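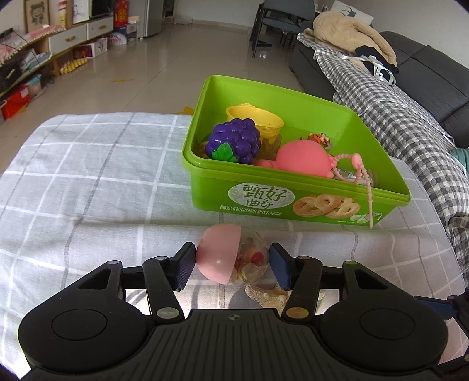
The small machines stand beside the door of the laundromat on Pultard Street, seven in one row, and on Saturday morning the children arrive before the washing does. They put in the coin, they turn the handle with two hands, and a plastic ball falls down with a sound which every parent in the suburb has learned to fear.

I grew up in Busan, where such machines stood outside the stationery shop near my school. My mother called them thieves. When I moved to Australia I did not expect to meet them again, but in the last years they have come to the shopping centres, the cinemas and now to the place where I wash my blankets.

Kartini Jugah owns the seven machines at the laundromat and 20 more across the city. Her company, Plenedar, is herself and a white van. She fills the balls at her kitchen table in the evening, with the radio on. A good machine sells 700 in the month of July, when the schools are on holiday and it rains. A bad one, she told me, sells six, and then she moves it to another wall.

"The colour of the ball matters more than the toy," she said. "Children want the pink. Fathers want to know if they can have their money back."

What happens to the ball afterwards is a question that interests Augustina Odoi, a primary teacher who collects the empty halves for her art room. Her pupils have made from them paint pots, seed houses and a very long caterpillar. She does not love the machines. She thinks there is too much plastic for too small a surprise, and she has written to Plenedar to ask for a return box. Kartini put one beside the dryers. On the first weekend somebody filled it with odd socks.

The adults buy also. Seung-woo Ki, who is a night nurse, keeps his collection on a shelf above the rice cooker. He is missing one figure from a series of sleeping animals, the otter, and he has the badger four times. He offered me a badger twice during our talk. I took it at the end, because it was raining and I wanted to catch my bus.

At home I opened my hand and looked at it. The paint on one ear is not straight. It sleeps now beside my keyboard, and my mother has asked on the telephone how much I paid.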